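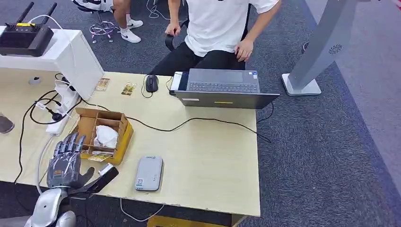 Cardboard organiser with small compartments, on the desk.

How to sort a drawer of small things and keep it sorted

In our flat there was one drawer in the hall where everything small was thrown: keys, batteries, buttons, receipts, the spare fuse. I could never find a stamp when I needed one. Last June I decided to repair this situation, and I write down the method as I did it. My neighbour Seija Niskanen has used it for her sewing things also.

What you need

A cardboard box, lower than the drawer inside. A second box to cut the dividers from. Ruler, pencil, sharp knife, paper glue. Reserve 2 hours, and do not start in the evening when you are tired.

1. Empty the drawer completely

Put everything on a table and wipe the drawer. Do not try to sort while the things are still inside – I tried, and I only moved the mess from left to right.

2. Make the first piles

Put like with like and do not think too long. Old receipts go to the paper bin, but first check if there is a guarantee you still need. Used batteries must go to the collection point, so put them in a bag by the door. If you don't know what a key opens, tie a label on it and write the month. When a year has passed, you may let it go. 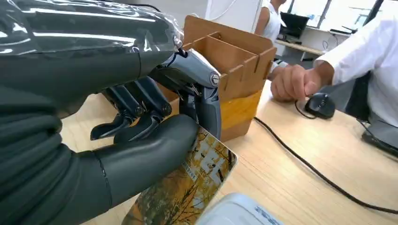

3. Measure and cut the dividers

Measure the box from inside, both ways. Cut the strips 2 millimetres shorter than the inside measure, otherwise they will bend. Where two strips cross, cut a slot to half of the height in each, one from the top and one from the bottom, and push them together. Make the compartments small. In a big compartment the things begin to mix again.

4. Glue only the ends

A little glue on the outer ends is enough. Leave the crossings without glue, then you can change the sizes later. Let it dry for 20 minutes before you fill it.

5. Fill and label

The things you use every day go to the front. Write the labels with pencil at first, and with ink after some weeks, when you know that the places are right.

Keeping it so

Leave one compartment empty for things which have no place yet. When it is full, sort it the same day. In my drawer this happens before every holiday, and it takes less time than to make coffee.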